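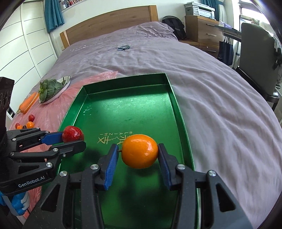 이불 위에 채소를 놓으면 흙이나 물이 묻지 않느냐고, 지난 글에 어떤 분이 댓글로 물으셨습니다. 그분은 자기도 부엌이 좁아서 장을 본 날에는 침대를 탁자처럼 쓰는데, 이불을 자주 빨게 되어 그만두었다고 하셨습니다. 그리고 쟁반만 사면 되는지, 밑에 까는 비닐도 필요한지 알고 싶다고 하셨습니다.

댓글 칸에 답을 쓰다가 너무 길어져서 따로 글을 씁니다. 제가 써 본 물건은 초록색 금속 쟁반, 분홍색 비닐 시트, 은색 볼, 그리고 타원형 접시입니다. 모두 제 돈으로 샀고, 쟁반은 중고입니다. 한국어로 긴 후기를 쓰는 일이 아직 어려워서 표현이 이상한 곳이 있을 수 있습니다. 이해해 주시면 감사하겠습니다.

## 제가 쓰는 방법

제 부엌의 조리대는 폭이 80센티미터입니다. 그 안에 전기 주전자와 밥솥이 있고, 남은 자리에는 도마 하나를 놓으면 끝입니다. 그래서 장을 보고 오면 봉지를 방으로 가져가서 침대 위에서 풉니다. 바로 냉장고에 넣을 것, 며칠 밖에 둘 것, 오늘 먹을 것을 나누고, 상한 데가 있는지 봅니다. 이 일에는 시간이 오래 걸리지 않지만 넓은 자리가 필요합니다.

바닥에서 하면 되지 않느냐고 생각하시는 분도 계실 것입니다. 저도 처음에는 바닥에서 했습니다. 그런데 저는 허리가 좋지 않고, 바닥에 오래 앉는 습관이 어릴 때부터 없었습니다. 침대는 서서 조금만 숙이면 되는 높이라서 저에게 편합니다. 상을 하나 사는 방법도 있습니다만, 접은 상을 보관할 곳을 생각하니 그것도 쉽지 않았습니다.

문제는 침대가 평평하지 않다는 것입니다. 라벤더색 이불은 부드럽고 주름이 많아서 둥근 것은 낮은 쪽으로 굴러갑니다. 방울토마토 한 알이 이불 주름에 들어가서 다음 날 저녁에 발견한 적이 있습니다. 다행히 터지지 않았습니다. 그 일이 있은 다음에 쟁반을 찾기 시작했습니다.

## 초록색 금속 쟁반

동네 중고 가게 Sultik에서 샀습니다. 직사각형이고 가장자리가 위로 올라와 있습니다. 집에 와서 재 보니 긴 쪽이 40센티미터, 무게는 부엌 저울로 916그램이었습니다. 들고 다니기에는 무겁다고 느끼는 분도 있겠지만, 침대에서 쓸 때는 이 무게가 좋습니다. 가벼운 플라스틱 쟁반은 제가 침대 끝에 손을 짚기만 해도 기울어졌습니다. 이 쟁반은 이불을 눌러서 자리를 잡고, 그 다음에는 잘 움직이지 않습니다.

바닥에는 금색 글자가 있고 그중에 "JA-NI-"라고 읽히는 부분이 있습니다. 가게 주인께 무슨 뜻인지 여쭈었는데 모른다고 하셨습니다. 인터넷에서도 찾지 못했습니다. 아시는 분이 계시면 알려 주세요. 뜻을 몰라도 저는 이 글자가 마음에 듭니다.

새것이 아니라서 표면이 조금 닳았고 하얀 점 같은 자국이 있습니다. 살 때부터 있던 자국입니다. 수세미로 살살 문질러 보았지만 없어지지 않아서 그대로 씁니다. 이런 자국이 싫은 분은 중고를 사시면 안 됩니다. 그리고 저는 껍질이 있는 과일만 여기에 바로 놓습니다. 씻은 잎채소나 자른 것은 그릇에 담아서 놓습니다. 칠이 벗겨지면 음식에 닿을 수 있다는 걱정이 있어서 이렇게 정했습니다.

가장자리의 높이는 귤이나 금귤에는 충분합니다. 손으로 툭 쳐도 벽에 닿아서 멈춥니다. 오렌지처럼 큰 과일은 세게 굴리면 넘어갈 수도 있겠으나, 보통 그렇게 세게 굴릴 일은 없습니다. 모서리가 각진 쟁반은 구석을 닦기가 귀찮습니다. 저는 면봉을 쓰는데, 이것은 제 성격 때문이고 행주로도 괜찮을 것입니다.

아쉬운 점은 손잡이입니다. 손잡이가 따로 없으면 들 때 손가락을 밑으로 넣어야 하는데, 푹신한 이불 위에서는 손가락을 넣으면서 쟁반이 한쪽으로 기울어집니다. 그러면 안에 있는 것이 전부 반대쪽으로 굴러갑니다. 그래서 저는 물건을 먼저 꺼내고 빈 쟁반을 옮깁니다. 이 부분이 저에게는 제일 불편합니다.

## 분홍색 비닐 시트

댓글에서 물으신 것이 이것입니다. 제 대답은, 채소를 놓으실 거라면 시트는 있는 것이 좋습니다. 쟁반 하나로는 자리가 모자랍니다. 당근이나 청경채처럼 흙이나 물이 묻어 오는 것은 쟁반 밖에 놓게 되고, 그때 이불이 더러워집니다.

제가 산 것은 Nurnar의 분홍색 시트입니다. 얇고 반투명하고, 침대의 앞쪽과 가운데를 덮을 만큼 큽니다. 색은 분홍색밖에 남아 있지 않아서 골랐습니다. 라벤더색 이불과 같이 있으면 조금 과자 가게 같은 느낌이 됩니다. 저는 괜찮습니다.

좋은 점부터 쓰겠습니다. 다 쓴 다음에 네 귀퉁이를 가운데로 모으면 흙과 마른 잎이 안에 모입니다. 그대로 욕실에 가져가서 털고, 물로 헹구고, 샤워 봉에 걸어 둡니다. 저녁에 걸면 아침에는 거의 말라 있습니다. 이불은 장을 본 날마다 빨지 않아도 되었습니다. 시트를 사기 전과 비교하면 이 점이 가장 큰 차이입니다.

나쁜 점은 구김입니다. 처음에 접혀서 온 자국이 펴지지 않고, 쓰면서 새 구김이 더 생깁니다. 구김 사이에 물이 고이면 시트를 걷을 때 조심해야 합니다. 한번은 물이 한 줄로 흘러서 베개 쪽까지 갔습니다. 지금은 채소의 물기를 부엌에서 먼저 털고 가져옵니다. 드라이어의 바람으로 펴 보려고 한 적도 있는데, 비닐이 오그라드는 것 같아서 금방 멈추었습니다. 따라 하지 마시기 바랍니다.

소리도 있습니다. 움직일 때마다 바스락바스락합니다. 낮에는 신경 쓰이지 않습니다만 밤 열한 시에 장 본 것을 정리하면 제 귀에는 꽤 크게 들립니다. 벽이 얇은 집에 사시는 분은 참고해 주세요.

그리고 미끄럽습니다. 이불 위에 바로 놓을 때보다 당근이 더 잘 미끄러집니다. 시트는 더러움을 막아 주지만 굴러가는 것은 막아 주지 않습니다. 작은 과일을 그냥 시트 위에 놓으면 결국 가장 낮은 곳으로 모입니다. 저는 급할 때 그렇게 하고, 나중에 조금 후회합니다.

## 은색 볼

얕은 은색 볼은 Clullia 제품입니다. 원래 반죽용으로 샀는데 너무 얕아서 밀가루가 밖으로 날렸습니다. 반죽용으로는 추천하지 않습니다. 대신 청경채 한 단을 놓기에는 좋습니다. 깊은 볼에 넣으면 밑의 잎이 눌리는데, 얕은 볼에서는 펼쳐 놓을 수 있어서 상한 잎을 고르기 쉽습니다.

볼은 둥글기 때문에 푹신한 곳에서는 안정감이 쟁반보다 못합니다. 그래도 채소가 담긴 상태에서 엎어진 적은 아직 없습니다. 물을 담아서 침대 위에 놓는 일은 당연히 하지 않습니다.

## 타원형 접시

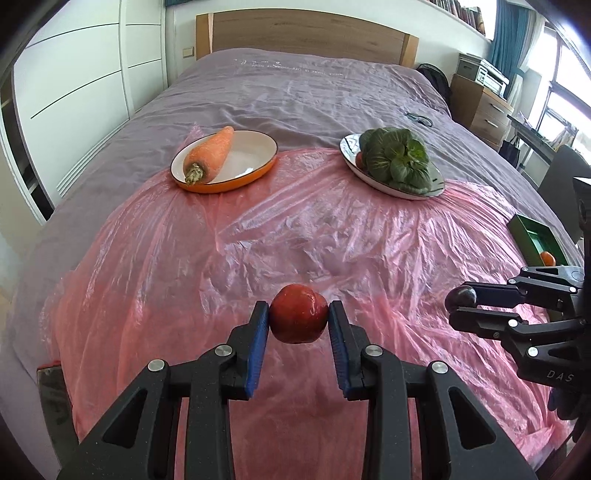 *주황색 타원 접시에는 당근, 은색 테두리의 흰 접시에는 잎채소.*

접시 이야기를 쓸까 말까 고민했습니다. 접시는 식탁에서 쓰는 물건이고, 침대 위에서 채소를 놓으려고 사는 사람은 많지 않을 것입니다. 그런데 두 달 동안 써 보니 생각보다 자주 손이 가서 적습니다.

주황색 접시는 안쪽이 하얀색입니다. Bosman의 접시이고, 처음에는 생선을 담으려고 샀습니다. 큰 당근을 비스듬히 놓으면 들어갑니다. 둥근 접시에서는 당근의 끝이 밖으로 나와서 균형이 나빴는데, 타원형은 길이 쪽으로 여유가 있습니다. 안쪽이 하얘서 흙이 떨어지면 바로 보입니다. 흙이 보이면 씻을 마음이 생기는 것도 저에게는 도움이 됩니다.

은색 테두리가 있는 흰 접시는 조금 더 조심스럽습니다. 이런 테두리는 전자레인지에 넣으면 안 되는 경우가 많다고 들어서, 저는 넣지 않습니다. 설거지할 때도 부드러운 쪽으로만 닦습니다. 잎채소를 놓으면 초록색이 예쁘게 보여서 자꾸 이 접시를 꺼내는데, 정리용으로는 사실 과한 물건입니다. 선물로 받았다면 쓰시고, 일부러 사실 필요는 없습니다.

접시의 단점은 깨질 수 있다는 것입니다. 침대 가운데에서는 떨어질 일이 없지만, 제가 침대 끝에 앉으면 매트리스가 내려가고 접시도 그쪽으로 조금씩 옵니다. 그래서 접시를 올려 놓은 동안에는 침대에 앉지 않기로 했습니다. 작은 규칙이지만 피곤한 날에는 지키기가 어렵습니다.

접시와 볼 중에 무엇이 나은지도 적겠습니다. 청경채는 볼이 편하고, 당근은 타원 접시가 편합니다. 토마토는 둘 다 별로이고 쟁반이 낫습니다. 접시는 가장자리가 낮아서 둥근 것이 쉽게 나가고, 볼에 여럿을 겹쳐 담으면 밑에 있는 토마토의 상태가 보이지 않습니다. 자두처럼 껍질이 약한 과일은 쟁반에 놓을 때 서로 떨어지게 놓습니다. 금속 바닥이 딱딱해서, 많이 익은 것은 밑에 키친타월을 한 장 깝니다.

## 씻고 보관하기

쟁반은 씻은 다음에 꼭 마른 수건으로 닦습니다. 금속이라서 녹이 걱정됩니다. 아직 녹은 보지 못했습니다만, 물이 있는 채로 세워 두면 아래쪽 모서리에 물이 남습니다. 한여름 8월에는 그냥 두어도 빨리 말랐는데, 습한 날에는 그렇지 않았습니다.

보관은 옷장과 벽 사이에 쟁반을 세우고 그 옆에 접은 시트를 끼웁니다. 시트를 너무 작게 접으면 구김이 심해지므로 저는 김밥처럼 말아 봤습니다. 마는 것이 더 낫습니다. 대신 고무줄이 필요하고, 고무줄은 항상 필요할 때 없습니다.

볼과 접시는 부엌 선반에 있습니다. 그래서 장을 본 날에는 부엌과 침대 사이를 여러 번 왔다 갔다 합니다. 쟁반에 접시를 올려서 한 번에 가져가면 좋을 것 같지만, 앞에 쓴 것처럼 손잡이가 없어서 저는 무서웠습니다. 손이 크고 힘이 있는 분은 가능할지도 모릅니다.

## 무엇을 먼저 사면 좋을지

댓글을 쓰신 분께는 시트를 먼저 권합니다. 이불 빨래가 고민이라고 하셨으니까요. 꼭 Nurnar가 아니어도 되고, 크기가 충분한지만 보시면 될 것 같습니다. 작은 시트는 결국 가장자리에 무엇인가 걸치게 됩니다. 가능하면 제 것보다 두꺼운 것을 찾아보세요. 값이 조금 올라가더라도 구김이 덜하면 훨씬 편할 것입니다.

과일을 많이 사시는 분은 쟁반도 있으면 좋습니다. 중고 가게에서 사실 때는 뒤집어서 바닥이 휘지 않았는지 보시고, 가장자리를 손가락으로 조심해서 만져 보세요. 제가 본 다른 쟁반은 한쪽이 날카로워서 내려놓았습니다. 손잡이가 달린 것이 있었다면 저는 그것을 샀을 것입니다.

볼과 접시는 집에 있는 것으로 충분합니다. Clullia 볼은 같은 용도로 다시 산다면 조금 더 넓은 것을 고르겠습니다. Bosman 접시는 식탁에서도 잘 쓰고 있어서 불만이 없습니다.

별점으로 쓰면 쟁반은 다섯 개 중에 네 개, 시트는 세 개, 볼은 세 개, 주황색 접시는 네 개입니다. 은색 테두리 접시는 정리하는 도구로 만든 것이 아니어서 별점을 주지 않겠습니다.

두꺼운 시트를 써 보신 분이 계시면 접었을 때 부피가 어느 정도인지 댓글로 알려 주세요. 옷장 옆의 틈에 들어가면 저도 바꾸고 싶습니다.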